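4.2 Where the small things go

The households in our study agreed about very little, but they agreed about soap. Everyone owned some, everyone had an opinion on where it should live, and in 22 of the homes that opinion was not shared by the other adults present. We had planned to write about kitchens. The soap dish got into the interview notes early and refused to leave, so this section is given over to it and to its close relative, the clear plastic container.

We treat the two as a pair because our participants did. A soap dish has one job and a name that says so. It may be moved from the sink to the bath ledge, and in one house it had been promoted to holding earrings, but people could always tell us what it was for. A clear container has no such luck. It arrives with something in it, the something gets eaten or used, and what remains is a box that is too good to throw out. Mutiso's earlier home visits recorded the same phrase so often that she gave it its own code, TGTTO, and we have kept it here.

When asked to tidy a mixed lot of small household goods, people started with the objects that had a name. The soap dish was usually placed early and with confidence. The container was picked up, looked into, put down, and left until later. Several participants tried to solve the problem by putting other things inside it, and this did clear the table, although it also meant that the container now had to be stored with its cargo. One man in the Nulport group did this twice, with two containers, and ended up with one inside the other and a sponge in the middle. He described the result as finished.

Colour mattered more than we had expected. Bright items were treated as belonging to somebody, and see-through ones as belonging to the house. A green dish was "hers" or "from the old place"; a clear box was "one of those". We don't want to make too much of this, given that both kinds of object can be bought from the same shelf, but the pattern held in the interviews and in the tabletop sessions alike.
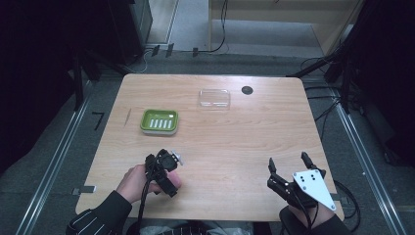
Figure 3. Tabletop arrangement with a green soap dish, white slotted insert, at left and a clear rectangular container farther back. The container is hard to make out against the pale wood grain.

Being see-through also has a practical cost. Participants praised clear containers because you can tell what is in them, and then lost track of the empty ones, where there is nothing to tell. On a pale table an empty clear box comes down to a few edges and a bit of reflection. Magesa, who did most of the coding for this section, marked down "overlooked item" for the clear container more often than for any other object in the set, and then overlooked one himself when packing up. It has been left in the tally under a separate heading.

The slotted soap dish raised a different set of questions. Slots are meant to let water through, and most people approved of them in principle. In practice the insert has to be lifted out and rinsed, and the matter of who does the lifting accounted for a surprising share of the interview time. In the Zieliński Street flats, two residents who had shared a bathroom for years found out during our visit that each believed the other had been cleaning it. We ended that interview early.

For the storage question, we asked people to pick a home for each object and then asked again in January, after the summer holidays. Soap dishes had mostly stayed put. The clear containers had wandered to the laundry, the garage, the back of the fridge and, in one case, a neighbour's. Of the 58 containers on our original household lists, a good many had been joined by others just like them, and their owners could no longer say which was which. This made the follow-up less tidy than our funding application had promised.

We draw a modest point from all this. Advice on household organising tends to begin with the room and work down to the drawer. Our participants worked the other way, from the thing in the hand, and they did it quickly when the thing had a settled purpose and badly when it didn't. Labels helped a little. The lids, which we take up in section 4.3, did not help at all.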